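Suelo de mármol pulido que ha perdido el brillo: ¿sirven de algo los productos "recuperadores"?

Comunidad Plorar > Casa y mantenimiento > Suelos
Publicado el 29 de julio de 2018
1,508 visitas

Denise Hollis

Buenas. Tenemos en casa un suelo de mármol gris, pulido, de unos 75 metros cuadrados contando el pasillo. En la zona de paso se ve apagado y junto a la cocina hay unos cercos blanquecinos que no salen con nada. En la ferretería me han querido vender un líquido de la marca Sulludik que, según la etiqueta, "devuelve el brillo original en una sola pasada". Me cuesta creerlo. Si bastara con pasar una fregona no existirían los pulidores, digo yo.

Ya piqué una vez con una cera autobrillante de Naylor. Quedó bonita 9 días y luego se llenó de marcas de zapato que tuve que quitar con decapante, de rodillas. Así que no quiero oír hablar de milagros.

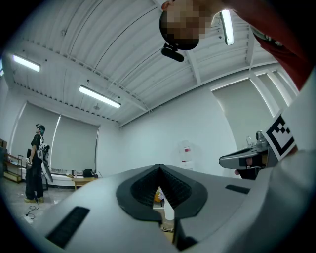
Umley contesta que los cercos blanquecinos casi nunca son suciedad, que el mármol se quema con cualquier ácido (limón, vinagre, antical) y que por mucho que se friegue no se van. Que antes de comprar nada conviene mirar el suelo a contraluz y pasar la uña por el borde del cerco: si se nota un escalón o está áspero, la piedra está atacada.

Yo por mi parte he pasado la uña y sí, está áspero. El antical de los grifos del baño tiene todas las papeletas. Lo que quiero saber es lo siguiente: si el líquido ese hace algo, si el cristalizado lo puede hacer uno mismo con una máquina alquilada, y si el presupuesto que me dieron por teléfono, sin venir a ver nada, merece algún respeto. Hablaban de "tratamiento integral con nanotecnología" — y ahí ya desconecté.
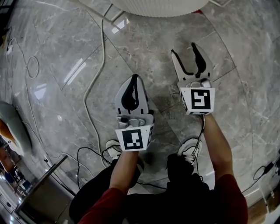

Respuestas (2)

Umley

Amplío lo de antes.

El líquido: la mayoría de los que se venden así llevan cera o algún polímero que tapa. No digo que el tuyo sea igual porque no lo he probado, pero mira la ficha técnica en lugar de la etiqueta. Si pone "emulsión", vas a repetir la historia de la cera. Pruébalo si quieres en un rincón detrás de una puerta y espera un mes.

El cristalizado: con una rotativa alquilada y lana de acero se puede hacer, yo lo he hecho en mi pasillo. Ahora bien, el cristalizado da brillo a un mármol que está liso. Sobre una quemadura áspera lo que consigues es una quemadura que brilla un poco más. Primero hay que rebajar con abrasivo de diamante, y con eso en una máquina que no controlas haces hoyos. Para cercos pequeños hay polvos de pulir y un taco de fieltro; se trabaja con poca agua y mucha paciencia. Yo tardé 2 tardes con uno del tamaño de un plato y todavía lo encuentro si sé dónde mirar.

El presupuesto: por teléfono no vale nada. Que venga alguien, que haga una muestra en una esquina y que te diga por escrito si incluye rebajar juntas, rodapiés y retirada de lodos. Si no quiere hacer muestra, a otro. Y lo de la nanotecnología que te lo explique, a ver qué cara pone.

Para el día a día, jabón neutro bien diluido y aclarar. He leído en este mismo foro a gente que recomienda vinagre "rebajadito" para el mármol. No, por favor.

Anónimo

a mi madre le fue de lujo el bicarbonato, lo dejas un rato y frotas. tampoco hay que gastarse un dineral

Comentario de Denise Hollis a la respuesta anterior

Gracias, pero ¿sobre una quemadura de ácido o sobre una mancha normal? Porque no es lo mismo, y con el bicarbonato frotado me da miedo rayar lo que aún está bien. Me quedo con lo de la muestra en la esquina. He llamado a dos empresas y una ya me ha dicho que "no trabajan así", con lo cual me queda una.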